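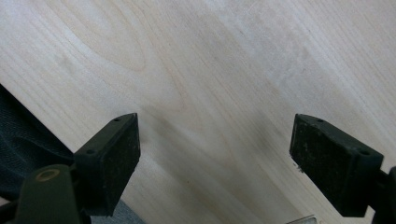

Week 7: Reading the Grain

Okay, so last week we got as far as how a tree puts on a ring each year, and I ran out of time before the fun bit, which is what happens when you cut through all those rings at different angles. If you missed it, borrow somebody's notes, because I'm going to lean on it pretty hard today.

Quick refresher. In a place with real seasons, a tree grows fast in spring and then slows down. The spring wood is usually paler and softer, the later wood is darker and denser, and one of each makes a ring. In a May felling you can sometimes catch the pale part half finished under the bark, and I'll pass around the ash disc from Penbridge so you can look for it (please don't lick it, it's been to a lot of classes).

Three ways to cut a log

Cut straight across the trunk and you get end grain, the bullseye everybody draws in grade school. Fine for counting years, and great for chopping blocks.

Cut lengthwise so the rings stand more or less upright in the board and you get quartersawn wood. The lines on the face run straight and close together, almost like corduroy. In oak you'll also get those shiny flecks, and those are the rays, the little ribbons of cells that run from the middle of the tree out toward the bark.

Cut lengthwise but off to one side, so the blade skims along the rings, and you get flatsawn, or plainsawn, wood. Now the lines wander. They make long ovals and pointed arches, and woodworkers call the arches cathedrals. I love these! A trunk is never a perfect cylinder. It tapers, it leans, it bulges a bit where a branch used to be, and every time the saw passes through a bulge it slices the top off a few rings and leaves you a set of nested loops. Think of the contour lines around a hill on a hiking map. It's the same geometry, and if you can read one you can read the other.

Pale woods are sneaky for beginners. Maple and birch don't have much contrast between early and late wood, so you may need to tilt the board toward a window before the pattern shows up at all. When I was first learning, Dela Gbeho made me sort a stack of offcuts in the Zelasham workshop by cut, with the lights off and only the door open, and I got a good half of them wrong. Low side light is your friend. Overhead light washes everything out.

Veneer, and why your desk may look stretched

Veneer gets its own section because people always ask. There are two main ways to make it. Sliced veneer comes off a log in flat sheets, so it looks like solid boards. Rotary veneer is peeled, with the log spinning against a long knife, a lot like unrolling paper towels. The knife follows the rings very closely, so the figure comes out wide and wavy, with big blobby ovals that you'd hardly ever see on a sawn board. Once you know that look you'll spot it on every cheap cabinet door for the rest of your life. Sorry.

Movement

Wood swells and shrinks as the air gets damp or dry. It hardly moves along its length. Across the grain it moves a lot, and it moves most in the direction that follows the rings, which can be close to 2 times the movement going straight across them. So a flatsawn board gets wider and narrower more than a quartersawn one does, and it likes to cup while it's at it.

Try this one before lab. You've got a flatsawn tabletop, 900 mm wide, and the room goes from damp summer air to dry winter heating. Say it shrinks by one percent across its width. How much does it lose, and what happens if somebody has glued a solid strip across the end with the grain running the other way? Sketch it. I want to see where you think it'll crack.

For next time

Read the Gallari handout up to page 62, and skim the part on knots (we'll do those properly later). Bring one piece of wood from home, any size you can carry, and write down your best guess at how it was cut. A ruler or a spoon is fine. Dong Hall is locked until 9, so if you're early, wait by the side entrance and I'll let you in.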